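Keltari Completes Simulation Phase for Sorting Cell Maintenance Program

16 March 2024

The Keltari Center for Applied Automation has completed the simulation phase of its maintenance program for the Niralier sorting cell, the single-arm station used in the center's technician courses. Work on the physical cell will follow once the revised setup procedure has been approved by the training office.

The cell handles small parcels and mixed packaging for instruction purposes. Its arm serves a bench with a perforated breadboard, on which the bins and the part tray are placed according to the lesson. Over the past year, instructors reported that the time needed to return the cell to its standard layout between classes had grown to about 165 minutes. Much of that time went to checking positions that had drifted from the values stored in the controller.

Under the new procedure, the layout is first built and checked in a rendered model of the cell. Technicians confirm the bin positions, the tray position and the clearance of the gripper over the bench before any change is made to the controller. The values are then exported, reviewed by a second person and loaded at the start of the working day.

"We had been correcting the same offsets by hand after every course," said Njoroge Kioko, who leads the maintenance program. "The model lets us settle the layout first and argue about it at a desk. The cell itself stays available to the students."

The program also revises the inspection schedule. The gripper fingers will be examined every 10 working days for wear and alignment, and the mounting screws will be checked with a torque driver on the same visit. Cable runs and joint covers remain on the existing monthly schedule. Bin labels must face the front of the bench and be readable from the operator's position - a point added at the request of instructors.

Replacement fingers and fasteners will be supplied by Gundel under the center's current parts agreement. Tănase, the software contractor, prepared the model and will maintain it through November.

Simulation views of the Niralier cell with the General, Recycle and Returns bins in place on the breadboard.
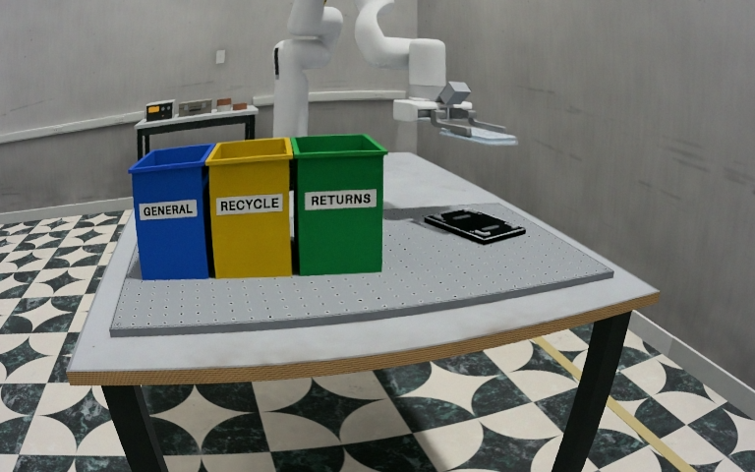
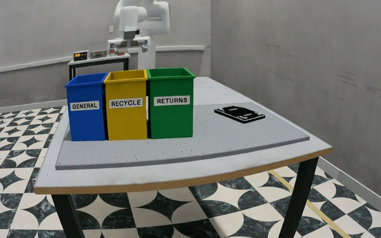

Training on the revised procedure will be offered to all technicians holding a current cell permit. Two sessions are planned, each limited to one shift group so that the other can keep the cell in service. Attendance is required before a technician may load new position values. Staff who are unable to attend should notify the training office in writing. The existing paper checklist remains in force until the sessions have been held, and completed copies should continue to be filed in the cell logbook.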